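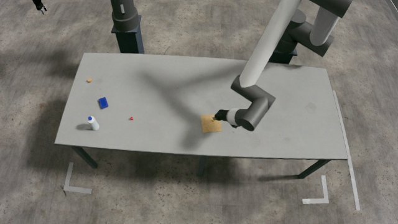

The right arm over the tan pad, with the bottle lying on its side.

The Yellow Cube

Maiara Portela had promised the answer by Friday, and on Thursday evening she still had two controllers and no opinion. Erex was the old one. Stato was the new one, which Sales had already mentioned to a customer in Anport, in a very confident email.

"It is the same arm and the same gripper," said Solange Holanda. "Only the brain is different. How difficult can it be to choose?"

Maiara did not answer. She started Erex on the simulated table, trial 1502, and watched the arm descend. Erex always moved like a person who carries soup. It slowed down, it thought, it slowed down again. She had written half of it herself, in a cold July when her mother was ill, and she knew every place where it would hesitate.

She changed to the gripper view. The fingers were open and the floor behind them was grey and stained. Somebody had once spent many days on those stains – more days, perhaps, than anyone had spent on the grasp planner.
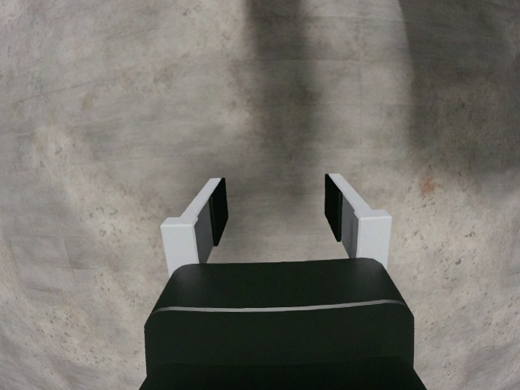 Stato

The new controller did not carry soup. It went to the blue cube directly, and Solange made a small noise of pleasure.

"You see? My grandmother would buy this one."

"Your grandmother would not have to repair it."

They let it run until trial 1809. Twice Stato pressed a finger into the tabletop and continued as if nothing had happened. Maiara wrote it down. Solange wrote down the times, which were beautiful, and put her page on top of Maiara's page.
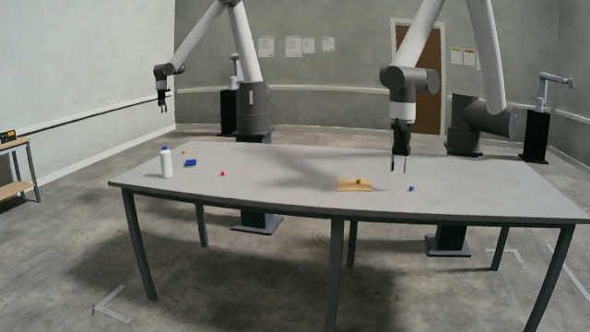
At nine o'clock the heating in the building switched off. Solange brought both coats. She was younger and she had not been there for the July of the soup, but she could see how Maiara kept her hand near the stop key when Stato was running, and far from it when Erex was.

"You are not comparing them," she said, quite gently. "You are defending one."

Maiara looked at the yellow cube for a long moment. Then she moved her chair to the side.

"You press it," she said. "Do not tell me which one it is."
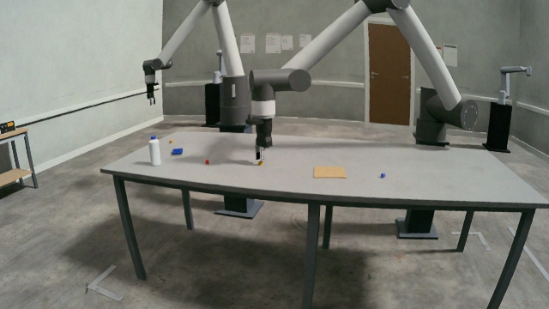
Anport Robotics Club – Members' Stories

Solange pressed the key. The arm came down, and Maiara, with her hands in her coat pockets, tried very hard to see only an arm.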